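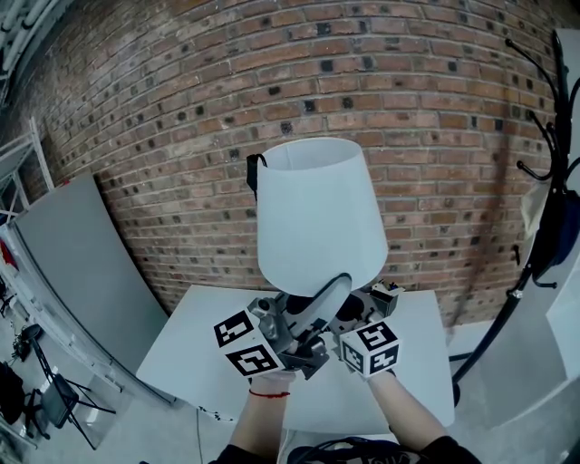 The fault that took up most of June at Trirkent left no error message. Hand-held grippers used to record training demonstrations for the Cernus arm were logging positions that drifted, and the recordings passed every automatic check.

Takeshi Ebihara, who runs data collection, said the first sign came from the arm. "It closed early on lamp stems. It would stop short by 7 millimeters and close on air, or clip the base and push it over. We spent four days looking at the arm controller. The controller was fine."

The grippers carry cubes printed with square markers. Cameras read the markers, and software works out where the fingers are. Chiyo Nishimura, a test engineer, traced the error to one bracket screw under a cube.

"The cube could rotate a small amount under load," she said. "With a light object you would never see it. With a lamp, the weight sits away from the fingers, the operator tilts the wrist, and the cube shifts. The markers are still read perfectly. They are read in the wrong place."

The software assumed a fixed distance between cube and fingertips, measured once at assembly. It did not compare the two cubes on a gripper against each other during a recording. Nishimura said that check would have caught the problem on the first day.

Of 3000 recordings in the set, 2933 were kept after review. The rest were thrown out. Ebihara would not call that a good result. "We kept what we could verify. Going through them took 152 hours of staff time, and the arm had already been trained once on the bad ones."

He was asked whether anyone had been at risk. One lamp went off the table during a test run on the arm, he said, with the operator outside the marked area. The lamp was plugged in. Lamps are now tested on the arm with the power off at the wall.

The screws are now set with thread locker and a torque driver, and the cube-to-cube comparison runs on every recording. Nishimura has asked for a pinned joint in the next bracket, known internally as Fendholm. The drawings are done, and she is waiting for the first parts.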